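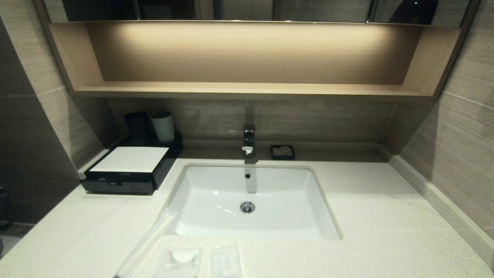 Gebru is a small set of head-camera recordings collected during the June open day at Cleselen, where visitors watched a service robot tidy a hotel-style bathroom. The set holds 48 episodes of the vanity task. An episode begins with toiletries in clear packaging lying on the counter in front of the basin, and the goal is to move them on to the black tray in the left corner without touching the two cups. The soap dish to the right of the tap stays where it is.

Contents
episodes/ one folder per run, colour video and joint log
notes/ operator remarks, plain text
splits.txt 28 runs for training, the remainder held out

Collection
Runs were teleoperated by Chaltu Jemal using the Fidero control station. Visitors stood behind a rope at the door and could ask for a run to be repeated. Repeats are kept as separate episodes. Seven runs were stopped by the operator and are marked "aborted" in the notes.

Known problems
Clear film gives poor depth readings under the shelf light, so depth is not supplied. The left side of the counter is darker than the basin and exposure was left on automatic. Audio was removed from all files.

Not included
The towel-folding demonstration in the next room was recorded with Kestix and will be released separately.

Contact
Hamdia Negussie maintains the set. Please quote the episode folder name when reporting a fault.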